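Cómo dobla una camiseta un robot
Jornada de puertas abiertas de Stovora. Cuaderno para visitantes de primaria

La demostración dura 20 minutos y se repite por la mañana y por la tarde. El robot trabaja sobre un sofá, con ropa deportiva de talla infantil. Antes de entrar conviene conocer algunas palabras.

Pinza. Es la mano del robot. La del equipo Girkevetti tiene 2 dedos que se acercan y se separan. No tiene palma. Para sujetar una tela, coloca un dedo a cada lado y los cierra.

Articulación. Es el punto por donde se dobla un brazo. El codo y la muñeca son articulaciones. En el robot, cada una tiene un motor, y el ordenador le indica a qué ángulo debe girar.

Cámara de muñeca. Va montada junto a la pinza y se mueve con ella. Muestra la tela de cerca. Otra cámara, más alta, muestra las dos pinzas a la vez.

Objeto deformable. Un cubo de madera conserva su forma cuando se mueve. Una camiseta no: cambia con cada tirón. El programa tiene que volver a calcular dónde están los bordes después de cada movimiento.

El trabajo se divide en pasos: localizar la prenda, elegir un punto de agarre, cerrar los dedos, levantar, extender y plegar. Si la tela resbala, se vuelve al primer paso. Dagmar Jireš, ingeniera de Stovora, explica que una prenda sencilla requiere unos 13 agarres. Una persona necesita muchos menos.

Durante la demostración hay que permanecer detrás de la línea del suelo. Vilém Machala maneja el botón de parada, que corta el movimiento de los brazos. Las preguntas se hacen al final, levantando la mano.

Tela roja sobre el sofá gris:
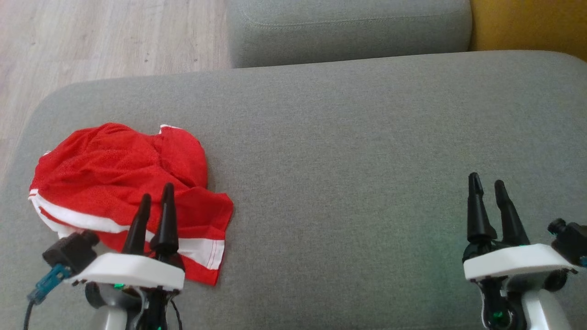
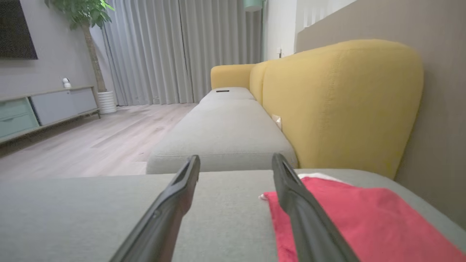
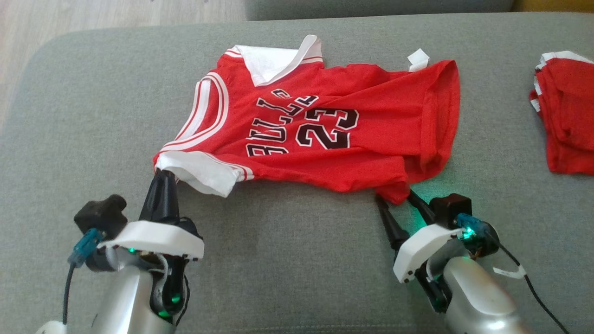 ¿Por qué es más difícil para un robot doblar ropa que apilar cajas?
Las cajas son rígidas y mantienen sus medidas, de modo que el programa puede prever dónde quedará cada esquina. La ropa se arruga, se estira y oculta partes de sí misma, y el robot debe observarla de nuevo tras cada movimiento.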